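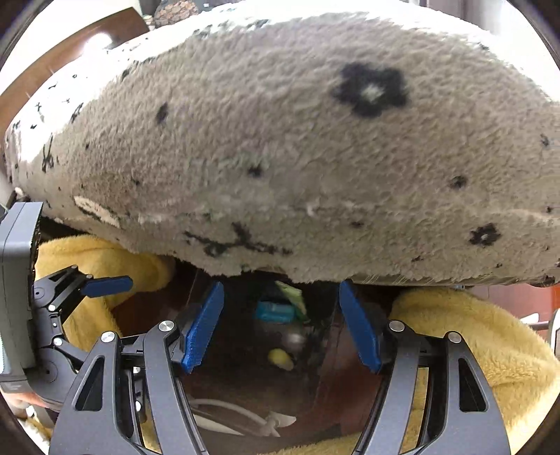

Bulky Things: Folding and Storing Plush Bedding in Small Rooms

Group 4: Dulce Ibarra, Wael Zaki, Teodoro Tolentino
Course: Household Design Studio
Supervisor: Nkrumah Dogbe

1. Where the question came from

Every shared apartment we know has one fluffy blanket too many. It gets bought in December, loved until spring, and then spends half the year on a chair, where it slowly becomes the chair. Our first proposal was a study of whole closets. Mr. Dogbe read it, drew a line through most of it, and wrote "pick one object" in the margin. We picked the one that takes up the most room and complains the least.

Our question became: can one person fold a thick plush blanket small enough to go on an ordinary closet shelf, without straps, vacuum bags or a second person holding the other end?

2. What we worked with

We stayed with pile fabrics throughout, the sort with a short fluffy surface and a pale background printed with flowers or sprigs. Flat cotton was ruled out early. It folds when you ask it to, and there is no report in that.

Our test shelf was 300 mm high. Wael built it from leftover board, and it leaned slightly to the left for the whole project. We corrected for this by leaning slightly to the right. Folding was done on a bed, as it would be at home, with the other bedding left in place underneath.

Planik, the planning app the course asks us to use, sent reminders to all three of us every Friday. We mention it for completeness.

3. Three ways to fold

The quarter fold. Corner to corner, then again. Everyone does this without thinking. It makes a tidy square for as long as your hand is on top of it. Take the hand away and the middle rises like bread. Only the thinner blankets went on the shelf this way, and one of them came off again during lunch.

The thirds fold. Bring both long sides to the center, press the air out with a forearm, then fold the length in three. This was slower and gave much flatter bundles. The trick is to press toward an open edge. Dulce pressed toward a closed one for most of an afternoon and produced what she called a pillow.

The roll. Fold once along the length, then roll tightly from one end, kneeling on it as you go. The roll gave the smallest bundle and the worst mood. It also needs a pocket at the end to stay shut, made by turning the last stretch inside out before you start. If you forget the pocket, you get to start over.

4. Results

We logged 227 folds between us. Thirds fitted the shelf most reliably. Rolls fitted too, but they wandered, and on a leaning shelf a round object has opinions. Quarter folds did poorly enough that we stopped doing them in the last week.

A printed pattern helped more than expected. With a plain blanket the edges were easy to lose in the pile. With a print, Teodoro could pick a flower, bring the fold to it, and get nearly the same width every time. He asks that this be known as the Tolentino method. The group voted 2 to 1 against.

5. What went wrong

Our timings are not much use. Wael timed from the first touch, Dulce from the first fold, and we noticed this after the sheets were full. We have left the times out. We also never tested a blanket straight from the dryer, although Driss Belkadi from Group 2 suggested it and was right to.

Static was a problem on dry days. So was lint – everyone's black sweater is now a gray sweater.

6. Next steps

We would like to try the thirds fold with people who were not graded on it, and to build a second shelf using a level. Dulce has offered to borrow one from her uncle. The log sheets are in the blue folder in the studio, second drawer, under Group 2's lampshade.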